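Handout 3 – Looking after the suturing cell
Cameron Hoani, Timitz teaching lab

OK, so last week was all slides and I promised you we'd get to the actual machine. The Matsuda cell has two arms, and both need attention before anyone puts a stitch in anything!

Start with the wrists. Power on, let both arms home, then jog each wrist joint slowly through its travel with the jaws empty. You're feeling for lag – a cable that's lost tension shows up as a jaw that follows your command late. If the Natell console throws code 661, that's the homing check, so park the arm and run it again before you go poking at cables (I've lost a whole February afternoon that way).

Then clamp the pad, load the needle and bring the tools in over the cut.

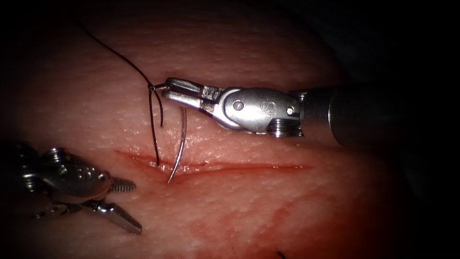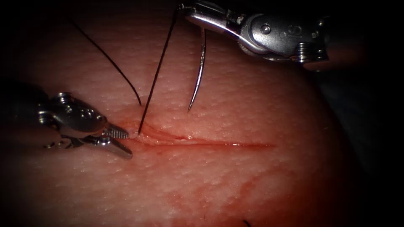
Needle in the right instrument, black thread, one straight cut in the pad.

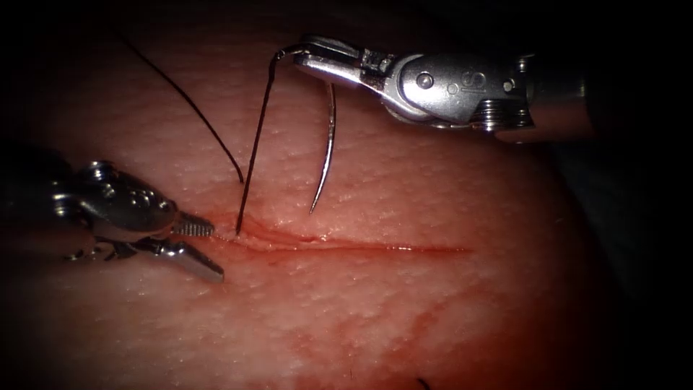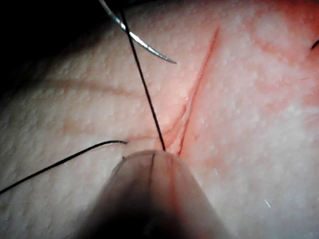 Once you're happy with the tool positions, save them under your group's name and please don't overwrite the Hekotley preset, I use it for the demo.

Cleaning up: open the jaws, lift both arms clear, then hit stop. Wipe the jaws and the wrist housings with the lint-free cloths and get any thread ends out of the joints with tweezers. Red dye dries sticky, so do it right away – I mean before lunch. Write the run in the log, 2 lines is plenty.

For next time: read the cable tension pages and bring your jog notes.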